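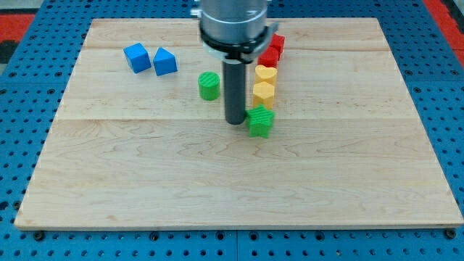

Chapter 7
Learning to Push from Sloppy Instructions

I spent most of my first year in robotics trying to get an arm to pick things up, and I wish someone had made me start with pushing. Pushing sounds like the easy cousin. You don't need fingers, you don't need to plan a grasp, you just lean on a thing until it goes where you want. All the robot needs is a rod on the end of its arm, a board, and a few blocks, and you can ask research questions with that setup for years (I have!). Say I tell the robot "move the star down a bit." There's a green star right by the tip of the rod, and a green cylinder over on the other side, so colour alone won't save it. It has to sort out the shape, get the rod to the far side of the star, and push without sending the yellow pentagon off on a trip of its own. And how far is "a bit", anyway?

That last question is what this chapter is about. The method we'll build up is called Flastum, and it came out of a long argument between Nathalie Fehr and me over whether people should be taught to give robots better instructions. I said yes. Nathalie said that was cheating, and she went off and collected 628 pushes with instructions typed by people who'd had no coaching at all. Some of them were lovely. Some were just "no, other way". She trained one policy on the lot, then trained a second one on the 514 that I'd been willing to call clear, and the messy one did better on new layouts of blocks. I lost a lunch over it.

We'll get to why in Section 7.3, but keep one thing in the back of your mind until then. A vague instruction still rules things out. "Other way" is useless by itself, but put it next to the last 2 seconds of motion and it tells you quite a lot. Flastum takes in both together: the words, and a short history of where the rod has been. The older method, Nesow, only ever looked at the words and the current view, and we'll use it as our baseline all the way through.

A few practical notes before we start. You'll want the material on behaviour cloning from Chapter 4 fresh in your head, mainly the part on errors piling up over a long run. You won't need any contact mechanics beyond the idea that a block pushed off-centre will turn as well as slide. If you've never watched that happen, grab an eraser and a pencil and try to shove it in a straight line across your desk -- go on, it's harder than it looks. Edgars Pärn wrote the exercises, and the ones marked with a dagger are long.

7.1 What counts as a push?

Let's start with the plainest version of the problem: one block, one target spot, and no words at all.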